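Jivine – Table Setup and Packing Assistant (part-time)

Location: Ponbridge
Hours: 13 hours a week, Tuesday and Friday mornings, with extra hours in May
Reports to: Piret Vītola, workshop manager
Reference: 716

Jivine makes and repairs paper goods by hand: folders, boxed stationery, sample books and presentation cases. We work from one long room on the second floor of the Kuusisto building in Ponbridge. Most of our orders are small. A typical one is 40 boxes for a customer who wants the same paper on every lid, and the next might be a single case for a set of maps.

We are looking for someone to set up the work tables, keep them clean during the morning and pack finished orders for pickup. You do not need a background in paper or bookbinding. You do need to be careful with clean surfaces and comfortable doing the same job many times over.

What the work involves

The morning starts at 8:00. Before anyone brings out stock, each table is wiped down and covered. The covering goes on flat and square to the table, and you check it with your hand for grit, dried glue and small nicks. Anything that would mark a sheet from below has to be dealt with before work starts. If a covering is past cleaning, it goes to the back shelf to be cut down for packing, and you put out a new one.

Once the makers are working, you go between tables. You take away offcuts, change brushes and water, and wipe up glue while it is still soft. When a job is finished, that table is cleared completely before the next one is laid out. We do not work around leftovers from an earlier order.

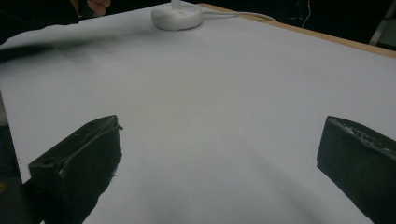 White work surface with the wooden table edge showing along one side.

Packing starts at 10:30. Finished pieces are checked against the order sheet, wrapped in tissue and placed in cartons with board between the layers. You will write the labels by hand and enter each carton in the shipping book. The carrier comes at noon and does not wait, so the last hour can be busy. After pickup you put the tissue and tape away and sweep the packing area.

Two or three times a month you will also help unload board deliveries. The packs come up in the freight elevator and are moved to the racks on a cart. The heaviest weigh 46 pounds and are lifted by two people.

What we are looking for

– You can stand for most of a four-hour shift, with a break.
– You can read an order sheet and notice when something does not match it.
– You have legible handwriting.
– You can keep to the start time. The tables have to be ready when the makers come in at 8:30.
– You are willing to take off rings and watches when handling finished covers.

Experience in a print shop, frame shop, stockroom or commercial kitchen would be useful. So would some experience with a paper cutter, though you will not use ours until you have been trained on it. A driver's license is not required. The building is a short walk from the Graledano bus stop, and there is a bike rack by the side entrance.

Pay and conditions

The job is paid by the hour, and the rate depends on experience. We will tell you the rate when we invite you in, before you give up a morning to visit us. Pay is every two weeks. Aprons are provided and washed by us. Please bring your own closed shoes. The room is kept cool for the sake of the paper, so most of us wear a sweater under the apron in winter.

The first four weeks are a trial period. Ritu Semwal, who has run the packing table for six years, will train you during that time. She will work beside you on both mornings in the first two weeks, and on Fridays after that.

In May we prepare sample books for several customers at once, and the room is open every weekday. We would like you to be available for at least one extra morning a week that month. Please tell us now if that would be a problem – we can often move shifts around if we know early.

How to apply

Send a short letter saying what work you have done and which start dates would suit you. A résumé is welcome but you do not have to include one. You can mail the letter or leave it in the Jivine box in the ground-floor lobby. Mark the envelope "Table setup, 716" and include a phone number where we can reach you in the afternoon.

Letters should reach us by Thursday, December 6, 2018. We will call everyone who applies, including those we are not able to invite. Visits last one hour. You will see the room, meet the makers, cover a table and pack one carton with Ritu. Visitors use the side entrance and ring the second bell.

Questions about hours or pay should go to Piret Vītola. She is at the workshop on weekdays until 3:00.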